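# The rack at the end of the aisle

The goods-in area at Rurkero is on the cold side of the building, and on the morning I visit the roller door has been up since before six. Rurkero sells spare parts for garden machinery: belts, blades, carburettor kits, pull cords, the little rubber bulbs you press before starting a strimmer. Most of them weigh next to nothing. All of them have to live somewhere.

Jaime Rebelo has run the stockroom for four years. He started on the packing bench, and he still walks over to it whenever there's a queue. He gives me a hi-vis vest, a cup of tea and a short talk on where not to stand.

"People think shelving is shelving," he says. "You buy it, you put it up, you fill it. Then a year later you can't find anything and you've got three boxes of the same gasket."

The company moved here from a smaller unit in Prundmont, where the shelves came from a closed-down shoe shop. They were too deep for small parts and too shallow for mower decks. Staff stacked one row in front of another, and the back row was forgotten. During the move they found up to 1,000 drive belts that the stock system didn't know about, a few of them for machines that hadn't been made in 20 years.

Most of those belts sold in the end. Rebelo put them on the website at a reduced price and was surprised by who wanted them — mainly people keeping an old ride-on going in a shed.

## Starting with the smallest thing

When the new unit was planned, Rebelo asked for two weeks before any racking was ordered. He spent them measuring cartons. The usual advice is to begin with the biggest item and work down, and he did it the other way round. Small parts make up most of the orders, so they got the first choice of space, between knee and shoulder height and close to the benches.

The bins came from Pirnberg, a supplier he had used in a previous job. He likes them for the label holder, a plain slot that takes a strip of card. Printed stickers had been tried at Prundmont and ended up layered on top of each other until the bin fronts were furry with old glue.

Heavier stock went low. Bulky, light stock went high: grass bags, covers, empty cartons waiting to be made up. Beam heights are checked against a drawing taped inside the office door, dated 18th October and already marked with changes in red biro.

## Paint

The colour of a rack is mostly a matter of what the maker had on the line that week, but in a busy stockroom people use it to find their way. I heard "down by the blue" more often than any aisle number while I was there. New starters get a map with the proper codes on it. Within a fortnight they have stopped looking at it.

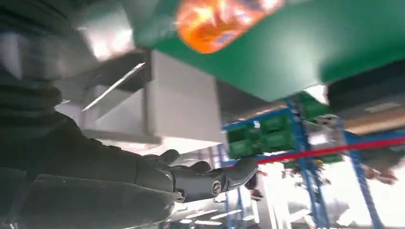 *Photo: Chmielewska / Blue uprights and crossbeams, with green overhead*

Rebelo doesn't mind what anyone calls the aisles as long as the code on the pick sheet matches the code on the shelf. He checks a handful each afternoon, picking a bay and reading the labels against the list. Mistakes tend to turn up in the same places, at the ends of runs and on the top level, where a carton gets pushed along to make room and never goes back.

Damage is the other thing he looks for. A knocked upright is easy to miss under paint, so he runs a hand down the face of each post and feels for a dent. Anything doubtful gets a tag, and the bay is emptied before the end of the shift. There is a spare beam or two behind the office, wrapped in cardboard.

I ask what he would change. He thinks about it while signing for a pallet of mower blades. The returns shelf is too far from the door, he says, and the light over the packing bench buzzes. He would also like a proper place for ladders — at present they lean by the fire exit until someone notices and moves them.

Then a driver wants to know where to put a second pallet, and Rebelo goes off to show him.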